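Droreck Museum Desk: Set-up Guide
Section 5. Closing a site to visitors and reopening it

Use this section when a museum or historic site has to shut for more than one day. Single-day closures are set from the calendar page instead. You need a manager login.

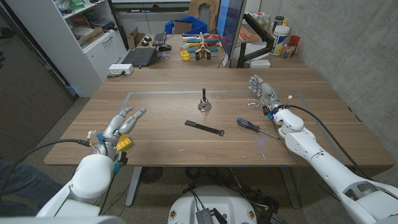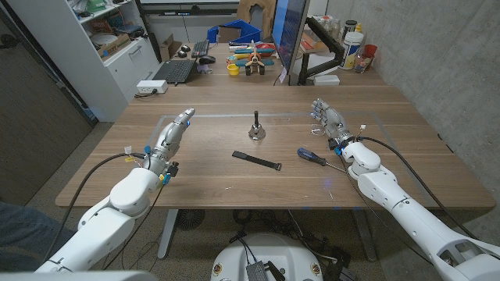
5.1 Before you start

Check that the opening hours for the site are correct. The closure sits on top of the normal hours and does not replace them, so any mistake in the hours will come back when you reopen.

Print or save the list of booked visits. Once a closure is live, the list moves to the archive and only a manager can open it.

5.2 Setting the closure

1. Go to Sites and choose the site, for example Milisier House.
2. Select Closures, then New closure.
3. Enter the first closed day. Write dates in full, as in June 15, 2020.
4. Leave the end date blank if you do not know it. The website will show "Closed until further notice".
5. Type the notice for visitors. The limit is 157 characters, including spaces.
6. Tick each part of the site that is closing. The Rallov Gallery and the gardens are listed separately.
7. Select Preview and read the notice on both the full page and the phone page.
8. Select Publish.

Note: The notice can take up to 54 minutes to appear on every page. Do not publish it a second time during this period.

Caution: Publishing a closure stops ticket sales at once. It does not refund tickets already sold. See 5.3.

5.3 Booked visitors

1. Open Bookings and filter by the closed dates.
2. Choose Refund, Credit or Move for each booking. School groups can only be moved.
3. Select Send messages.
4. Look in the Failed folder the next morning and telephone anyone listed there.

Error 81 means that the booking was made through an outside seller. Refunds for these must be requested from the seller.

5.4 Reopening

1. Open the closure and enter the last closed day.
2. Set the visitor limit for each room. The Ajayi Room has its own limit, under Extra spaces.
3. Turn ticket sales back on. This is not automatic.
4. Delete the notice from the telephone message as well as the website.

Caution: Do not delete the closure itself. Members' passes are extended from this record.

For help with refunds, contact Zainab Odukoya. For logins and website notices, contact Jummai Effiong.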